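Planning for a Folding Helper at Home

If you've been dreaming about a pair of robot grippers to take over the laundry pile, I'm right there with you! A good plan on paper before you spend anything will save a lot of grief, so start with a list of the clothes you fold most (ours is sweaters, sweaters and more sweaters).

My budget for the year is $3,750, set back in January, and I split it before looking at a single catalog. The arms or hand-held tools come first, then the pads, then a little pot for repairs. I put $276 aside for spare finger pads alone - they're the part that touches everything, so don't leave them for last.
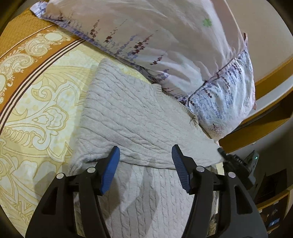

Pads deserve more thought than any other line on your list. Ask each seller for a sample and try it on your fussiest knit, never on a dish towel. Ridged ones like these blue pads are on my own list to compare against smooth, and a cable-knit sweater makes a great test piece, with all those raised twists and a thick folded edge to get hold of. Check how wide the fingers open, too, and try them over a fold as chunky as your thickest winter one.

Next, space. Measure the bed or table where you'll really do the folding, and leave elbow room on both sides if you're buying 2 grippers. I taped out the footprint on our guest bed and left it there for 7 days, which taught me more than any brochure!

Last tip: keep one notebook page per seller. Mine has Gilmartin on one and Bilow on the next, with price, shipping, pad cost and how long a replacement takes to arrive. Fill in every row before you order - a cheap gripper with pricey pads can eat up the repair pot fast.

Contact: Rirndale Home Tips | © Rirndale | Back to top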